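Workshop notebook, basket bench
September, started 4:15 in the afternoon

Picking up from the last entry, where I'd decided the Kimon order needed a proper look before anything gets lined or tagged. I finally got the big white table to myself and had the brown baskets out on it, and I have to say I'm very happy with these! They were sold to us as seconds and I was braced for a box of split ends and wonky corners. Nothing like that so far.

Most of the afternoon went on the one I'm calling basket 2 (masking tape label on the base, please leave it on). Notes on the weave first, as I'll forget.

The side wall is much heavier than the inside lets on. Outside you get thick, round ridges running along the length, really satisfying under the thumb, and then a braid wrapped over the top edge. Inside it's all little diamonds. Hold the thing up off the table and tilt it and the light comes through in hundreds of pinpricks, which is the quickest check for gaps I know. Any strand that has slipped gives you one fat bright spot among the small ones. I like this so much better than poking about with a knitting needle, which is how I was taught.

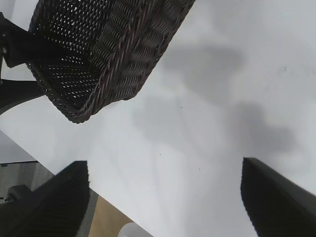 The corner is where I'd expected trouble. On the Nowakowski ones last spring the twisted border at the bottom corners was done too tight, and it lifted as soon as anyone dragged a full basket along a shelf. On this style the corner is a proper curve and the twist follows it around, so there's less for a shelf edge to catch on. I want to copy that curve for our own bases. Made a cardboard template from it, hanging on the nail by the door, marked K.

Tried the lining next. Cut the cotton with 3 cm over at the top so it could fold down outside the rim, then changed my mind and took it back to 2. With the longer fold you lose the braid completely, and the braid is the best part! Two layers of fabric over it also makes the edge lumpy to hold. So: 2 cm, tacked on the inside, rim left showing. If anybody has already cut from the old pattern, don't throw the pieces out, I can trim them.

Crumbs. A few dark specks on the white tabletop after all that turning and tipping, and I spent longer than I should have wondering whether they were bits of strand or just grit off the floor. Swept them into an envelope and stapled it to the back page. If the same sort of thing shows up under the other baskets I'll brush the whole lot outdoors before lining. Soft brush, please, the stiff one drags up fibers.

Later. Swapped to the Dadus spray for the finish test, on an offcut only, so no worries about the good ones. Two light coats looks nicer than one heavy one. The heavy coat filled in some of the small gaps and gave a sort of candy shell, horrid. Light coats keep the weave looking like weave. Want to give it overnight before I say anything about how it wears.

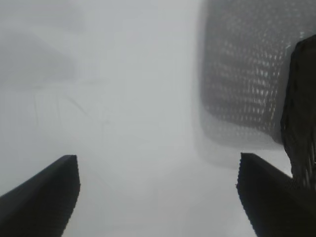

Color matching has been the other puzzle, and I think I've got the answer. I'd been judging everything close up with my nose practically in the weave, and of course every strand is a slightly different shade at that range, so I kept going around in circles. Step back and let your eyes go soft and it's a different job altogether. Out of focus, the brown drops away and you get a gray shape with rounded corners and a scatter of light flecks in loose rows and diagonals, and then it's the pattern that decides whether two pieces sit well together. Put two side by side and squint. If the flecks look about as dense on both, they'll pass as a pair on a shelf even when the browns are a bit off. I've paired up four that way already and I'd happily put them in a window.

To do next:
Line basket 2 with the shorter fold and check the tacking holds at the curve.
Look at the sprayed offcut in the morning, bend it, see if it cracks.
Ask Kimon if they have any more seconds in the same style, I'd take 5.
Find the good bodkin. Last seen in the blue tin.

Jarosław, if you get in before me, have a go at the squint test on the ones by the window and write down your pairs before looking at mine. I'd love to know if we agree.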